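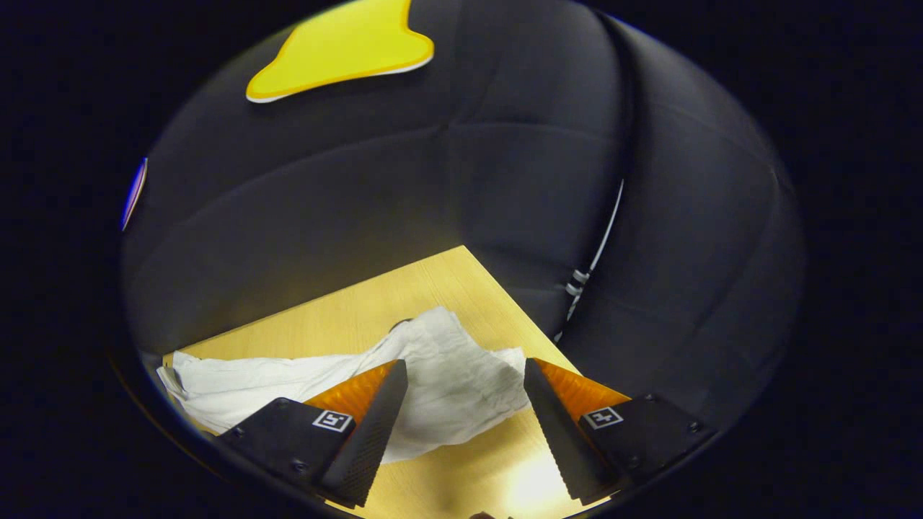
Progress report to Finport: review of the Plollel hand-held gripper kit

The review has reached the end of its second stage. Cloth handling was recorded on two-finger units by Szymon Kozłowski and Jianguo Song, who completed 505 recordings at 12 households. Of these, 33 were rejected on checking, mostly for poor tracking of the markers.

The grip strips have worn more quickly than the supplier's guidance suggests — a full set now lasts about 20 hours of use. Truswood has agreed to supply a harder strip at no added cost, and delivery is awaited.

Spending remains within the sum approved in May. We ask Finport to confirm that the unspent travel allowance may be moved to spare parts.

Abdelkrim Alaoui
Review Lead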